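Home Laundry and Drying Support Project
Progress report to the Brerner Community Fund
Reporting period: second half-year, to the end of September
Prepared by Despina Balaskas, Program Manager, Nutono Family Services

1. Purpose of this report

The Brerner Community Fund supports Nutono Family Services to help households with young children set up safe, workable indoor drying in homes that have no yard, no dryer, or neither. This report sets out the work carried out since our last submission, the position against the agreed budget, and the matters on which we seek the Fund's direction. It should be read with the half-year financial statement, which has been sent separately by Marina Vasilakis.

2. Background

Families referred to the project usually dry their washing wherever there is floor space. In most cases this is the living room, which is also where the children play and where the household receives visitors. At intake, parents described clothes being left over chair backs and stair rails for two or three days at a time, school uniforms going back on before they were properly dry, and clean and dirty items ending up in the same heap. They also told us that they had been advised to buy larger racks and had found that a larger rack left them no room to move.

The project was designed in response to those accounts. Each household receives a free-standing rack, a supply of pegs and hangers, and up to three home visits. The visits deal with where the rack stands, what goes on which rail, and how the finished washing leaves the room.

3. Work completed

3.1 Home visits

Visits in this period were led by Eirini Kourkoulas and Nermina Babić. First visits last 90 minutes and are booked, wherever possible, for mid-morning, when a load has usually been washed and the worker can see the household's routine in progress. Second visits are shorter and deal with whatever the family has found difficult in the meantime.

The most common request at first visits was for help in deciding where the rack should stand. Our workers ask the family to keep it clear of the stairs and of the main path to the door, and away from any seat that a child uses to climb.
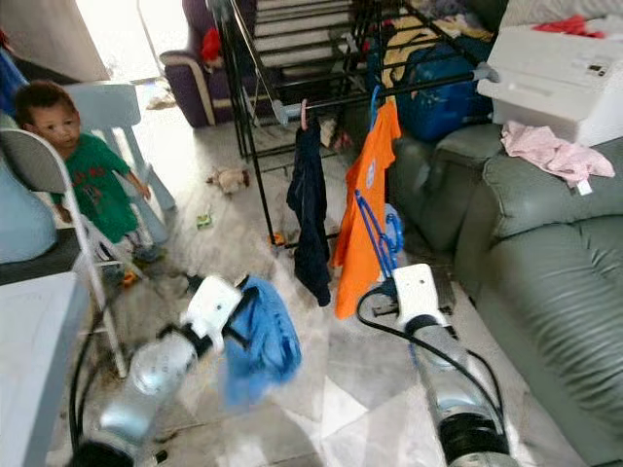 Positioning is the part of the program where general advice has proved least useful. A family with one main room has to fit the rack in among the armchairs, the spare seating, the shoes and the toys, and the room must still be usable for meals and for sleep in the afternoon. Where there is a toddler in the house, the lower rails need particular thought. Small children are at the same height as the washing and will pull at anything within reach, whether a garment held by a single pink clothespin or an empty plastic hanger hooked over the rail. Our workers now recommend that hangers come off the rack as soon as the garment does, that pegs be kept in a lidded tub on a high shelf, and that heavy items be spread along both sides so the rack does not lean. Folding chairs should be put away before the rack is opened, as the two together account for most of the pinched fingers reported to us.

3.2 Sorting and loading

The second element of the visits concerns the order in which washing is hung. At the start of the project we issued a printed chart that assigned a rail to each type of garment. Families did not use it. Several told Ms. Babić that it took longer to read the chart than to hang the clothes, and we withdrew it in the first month of the period.

In its place, workers demonstrate a simple sequence. Long and heavy items are hung first, at the ends of the rack, with their weight over the legs. Shirts and light trousers follow on the lower front rails. Socks, face cloths and children's underclothes are placed last, along the inside bars, where they need no pegs. Items that are already dry are taken down before a new load is begun. This last step has been the hardest to establish, and it is the one that makes the greatest difference to how quickly a load dries.
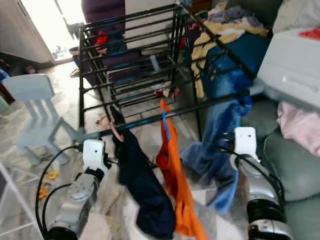

Jeans and other thick fabrics continue to cause the most difficulty. Families tend to fold them double over one bar, and the waistband is then still damp when the legs are ready to wear. We have begun to suggest that jeans be hung by one leg across two bars and turned once in the evening. Reports from second visits have been favourable, although this depends on the rack having free bars side by side, and in larger households it rarely does.

3.3 Equipment

Racks were purchased from Antoniadis under the supply agreement approved by the Fund last year. Delivery was on time. A small number of racks arrived with end caps missing from the horizontal bars, leaving a rough edge, and these were replaced by the supplier without charge. We have since added a check of the caps to the handover form.

Pegs and hangers were obtained from Flalent. The plastic hangers have been satisfactory. The first batch of pegs was too stiff for some grandparents in the households we visit, and the second batch was ordered with a lighter spring.

4. Reach

A total of 814 home visits were completed in the period. Follow-up visits made up the larger share, as expected in the second half of the year, when fewer new households are enrolled. The waiting list stood at 20 households at the close of the period. All of them have been contacted and given a booking for a first visit.

Referrals came mainly from maternal and child health nurses and from two public housing offices. We received fewer referrals from schools than we had planned for, and Zoi Karamanlidis has been asked to meet with school welfare staff early in the next term.

5. Budget

Expenditure is within the approved amount overall. Two lines require comment.

Equipment: the line is underspent by $3000, mainly as a result of the unit price agreed with Antoniadis for the larger order. We ask that this amount be carried forward and applied to replacement parts and pegs.

Travel: the line is slightly overspent. Households enrolled in this period were more widely spread than those in the first half of the year, and a number of visits had to be repeated when families were not at home. The overspend has been met from the administration line and no additional funding is sought.

6. Difficulties encountered

Three matters have slowed the work.

Several homes have only one heated room, and the rack must be placed in it. In winter this led to condensation on windows and outside walls. Workers have advised families to open a window for a short time in the morning, but it is understandable that some are reluctant to do so in cold weather. We do not have a satisfactory answer to this problem and would welcome advice from other projects supported by the Fund.

Storage for clean clothing remains poor in many homes. A load may dry well and then sit in a heap behind the sofa because the drawers are full or there are no drawers. The project has no allocation for storage furniture. Ms. Kourkoulas has put together a short list of second-hand outlets and shares it with families who ask.

Finally, third visits have been declined by a considerable number of households. Parents say that they have what they need after the second. We regard this as a reasonable decision on their part and propose to make the third visit optional, with the hours transferred to first visits.

7. Work planned for the next period

– Clear the present waiting list and reopen enrolment to new households.
– Replace the withdrawn chart with a single-page drawing, to be tested with parents before printing.
– Revise the handover form to include rack position, end caps and peg storage.
– Trial a narrower rack in flats where the standard model blocks the way to the door.
– Meet with school welfare staff regarding referrals.

8. Decisions sought

The Fund is asked to:

(a) note the progress described in this report;
(b) approve the carry-forward of $3000 in the equipment line; and
(c) approve the change to third visits set out in section 6.

Questions on the visit program should be directed to Eirini Kourkoulas, and those on the financial statement to Marina Vasilakis. Copies of the current handover form are available from the Nutono office on request.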